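4.2 What a stamp is for

Section 4.1 dealt with the signature, which at least pretends to identify somebody. The rubber stamp makes no such claim. Anyone within reach of the desk can use it, and in the offices we studied that usually meant anyone at all. Yet when we asked clerks which mark on a page made it official, they picked the stamp far more often than the signature, and several seemed surprised that the question needed asking.

Our material comes from the outgoing files of two former municipal offices, Evesard and Grullovthorpe, which kept the same filing rules for most of their existence and broke them in different ways. We drew 800 single-sheet documents and set aside those with water damage or with text on the back showing through. That left 673 sheets with at least one legible impression. For each we noted where the stamp sat, how heavily it was inked, and whether it covered any words that a reader might have wanted.

The rule in both offices was simple. The stamp went in the upper left corner, clear of the text, and it went on last. Evesard followed the first part of this with real devotion. Grullovthorpe treated the upper left corner as a general region that could, on a busy afternoon, extend to the middle of the page. Neither office paid much attention to the word "last." In a good many files the typing runs straight over the ink, which tells us that somebody had prepared a pile of approved sheets and was waiting for something to approve.

Górecki, whose work on postal counters remains the best thing written on the subject, calls this "credit stamping" and treats it as a form of petty fraud. We are inclined to be kinder. The pre-stamped sheets in our sample are overwhelmingly dull: receipts for coal, notices about drains, a long exchange over a missing gate. If there was a conspiracy, it was a conspiracy to go home on time.

Heavy inking is a more interesting matter. Górecki reads a dark, flooded impression as a sign of emphasis, so that the clerk leans on the stamp when the decision is contested. We looked for this and found very little of it. Refusals were stamped no more darkly than permits. What did predict a dark impression was its place in the day's run of numbered letters, with the first few sheets nearly drowned and the later ones fading toward a polite pink. The plain reading is that the pad was filled in the morning and forgotten after that. We would have preferred a theory of power, but we got a theory of ink pads.

Double impressions deserve a word. In 11 cases the same sheet carries the same stamp more than once, with the second placed slightly off the first. Trikham's handbook for registry staff tells the clerk to throw such a sheet away and begin again. Paper being paper and budgets being budgets, the sheets were sent. Replies survive for some of them, and not one correspondent complained. One did ask whether two stamps meant that his application had been approved twice, and whether he might therefore have two sheds.

This matters for the larger argument of the paper. If recipients cared about the stamp as a piece of information, a crooked or doubled one should have caused trouble, and a stamp sitting on top of a sum of money should have caused a great deal. It seldom did. People checked that a mark was there and then read the rest of the letter, or didn't. We return to corner placement in Section 5, where the lower right corner finally gets its due.

Figure 2. Stamping at the upper left corner of a sheet.
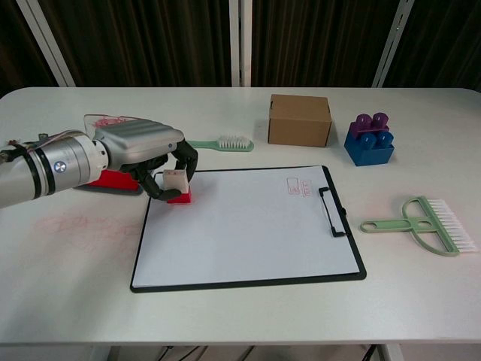 Leszek Mazurek, commenting on the draft, objected that the ink pad explanation works only if each office owned a single pad, and that the Grullovthorpe supply lists show a second one ordered every September. He would like to know who was hoarding it.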